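From: Relu Radu
To: packing-floor list
Date: 2025-05-04
Subject: Re: who sets up the bowls now?

Wiebke Seidel wrote:
> Do we still need two people on the display table once
> the grippers are in? I'd hate to lose my mornings there!

Hi Wiebke, short answer: yes, still two. I spent the morning at the table with the cracked-egg bowl (the white one with the silver rim) and the padded fingers, and I'm a lot less worried than I was in January.

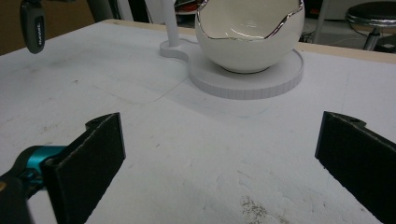 What changes for us

1. Less lifting. We did 748 bowls by hand last month and my wrists know it.
2. More checking. Rims stay with us, and Gudrun wants chips logged at the table.
3. Wipe the tabletop before each run, please - there's grit on it again.

Mattes has the new shift sheet, so grab him if your hours look off!

Relu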